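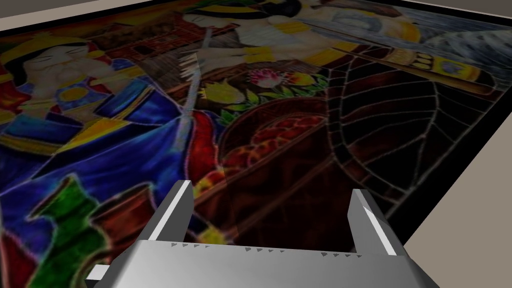
Subject: Re: [sim-data] Tabletop textures in the randomised set

Ksawery Nowicki wrote:

> I've been through the first batch of renders with the painted tabletops. Two questions before I start the training run.
>
> 1. Are the artwork textures meant to stay in the main set, or are they a held-out condition? The loader currently treats them the same as the plain ones.
>
> 2. A painted basket of fruit is going to look a lot like a graspable object from the wrist view. Do we have a label that says there's nothing to pick up there? I couldn't find one in the schema.
>
> Also, the Drenow export drops the texture ID on some episodes. I can work around it but would prefer not to.

Ksawery,

1. Main set, with a reserved slice. Of the 4000 episodes planned for August, 300 use artwork textures. The split is made by texture, never by episode, so a painting that appears in training must not appear in evaluation. If the loader shuffles before splitting, it will leak. Please check the order of those two calls in your branch.

2. No such label exists at present. The schema has object masks and a target ID, and a painted item has neither, so it falls into the table class by default. That is correct for segmentation. It is not enough for the grasp head, which only ever sees positive targets and has no reason to score a printed basket low. I propose adding a per-episode list of distractor regions, drawn once per texture in table coordinates and projected through the camera pose at export. Fruit, vases and pots should be marked. Figures and clothing can be left out of the first pass. The staff in the painting with the two figures is a borderline case: it is long, yellow and strongly outlined, and a parallel gripper would be expected to try for something of that shape. I would mark it.

Depth should settle most of this, but the Bovunberg baseline is colour only and we have agreed to keep it that way for the comparison. A steep viewing angle also gives the printed objects a foreshortening that a network may read as real perspective. I would like each artwork texture sampled at no fewer than three table yaw angles so that the painted items aren't always upright relative to the fingers.

On gripper appearance: leave the silver-grey material alone for now. The light bevels on the finger edges vary with the light direction in the renderer, and that is enough variation for this round. If we randomise finger colour and table texture in the same batch we won't be able to attribute a change in grasp error to either one.

On the missing texture IDs: confirmed. 278 episodes are affected, all written by the old worker image. The ID can be recovered from the seed, which is stored in the episode header. Nelly Correa has a script for this in the Fludon repo under tools/backfill. Run it with the dry-run flag first and compare the output against the manifest. It overwrites the header in place and does not keep a copy.

Episode 501 should be excluded whatever the script reports. Its seed field is zero, and the recovered texture will be whichever one happens to be first in the list.

Remaining items:

- Ksawery: split by texture before shuffle; hold the training run until the backfill is done.
- Nelly: add the distractor field to the schema as optional, default empty, so the older Magyar reader still parses the files.
- Me: draw the regions for the artwork textures and check in the polygons.

Open question for the list: should a closed grasp on a distractor region end the episode, or only be logged? Ending it gives cleaner statistics. Logging it gives us the recovery behaviour, and we have very few examples of that. I lean toward logging, with a cap on attempts.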